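12/06/2025

Spent the whole morning in the lab with the steamer and the buns, and I am still grinning. I've got the equipment budget to finish before the end of the month and I kept putting the form down to go and look at the table again!
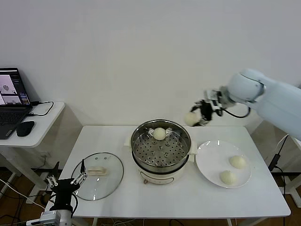

Kiyoshi Honda asked over lunch whether we wouldn't do better putting the lot into a second hand like the right one and forgetting the gripper altogether. Two hands, one set of spares, one thing to learn. He has a point about the spares and I've written it down, but I'm not there yet. Bun work wants fingers — I'd argue that with anyone — while a lid with a handle on it is a gripper job, and grippers are cheap to keep going. I'd sooner spend the difference on arm time.

So, the list as it stands tonight. The Stindamer quote came in for the wrist service kit, 500 with delivery, and they'll hold the price for 60 days. Lovely people on the phone, very patient with my questions about cable lengths. Drinomlow want more for much the same kit but they include fitting, and I can't decide if fitting is worth having when I enjoy doing it myself (and when I'd only stand behind the fitter asking things). Must ring them again and find out if they'd drop it from the bill.

Then cable management. Boring, cheap, and top of my list! Trunking under the main table and a proper run along the floor to the side table. I measured it twice and got 17 metres both times, so 17 it is, plus whatever Ulholm's catalogue calls an end cap this year.

Food costs money too. I'd never had a budget line for buns before and now I have, on its own row, between fuses and gloves. Five packs to start with. The steamer stays as it is, but I want a spare lid, glass, same size. Sampaio does them singly, I think. Check.

The big one is the second camera for the table, and I keep moving it from this year to next and back. If it goes in now, the service kit slips to December, and Stindamer's price won't last that long. If it waits, we carry on with the views we've got. Kiyoshi says wait. I want it so badly that I probably ought to listen to him.

Form half filled in. Ring Drinomlow first thing, then Sampaio about the lid.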